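Kanier Kitchen Kit trial: progress report for the Elholm fund
6/2/25
2 min read

Hi all, time for another update on the Kanier kit you're paying for! Short version: I like it more than I did in December, and I still have gripes.

The kit is a box of play kitchen stuff plus a set of tasks for the arm to work through. We've logged 2636 tries so far over 18 tasks. I've settled on one starting layout for the tabletop and I'm sticking with it, so the numbers can be compared from one run to the next.

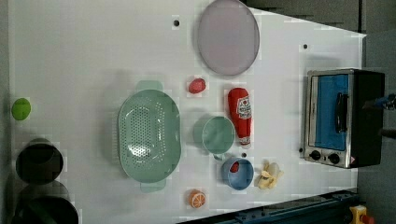

The tabletop with the oven, colander, plate and toy food laid out.

Setup takes me 20 minutes now (it used to eat half my morning). The printed layout card is great. The software guide is not great, and I ended up using the notes the Zimbridge lab passed along.

Ketchup is where most of my time went this round. A bottle on its side sounds easy, but the grip has to come in over the cup without knocking it, and small changes in angle matter a lot. I threw out 137 tries because I'd saved them under the wrong task name. My fault, and the naming is fixed.

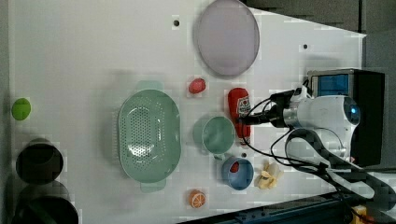
Gripper over the ketchup bottle, with the cup and bowl close by.

I also asked Shaikh, the reseller, about spare food pieces. They sell them only as a full set, and that seems silly when all I want is another banana. I'm still pushing on that one!

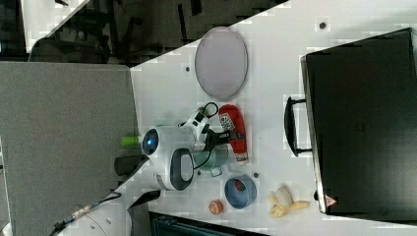 Next up are the bowl tasks, then anything with the oven door, which I've been putting off. I'd like to keep the kit through the end of the trial and hold off on buying a second one until the guide gets an update. Budget is on track and I don't need anything extra from you right now.

Related updates
Kanier kit: first impressions
Zimbridge lab visit notes
Shaikh order and shipping costs
Elholm fund: how to file a report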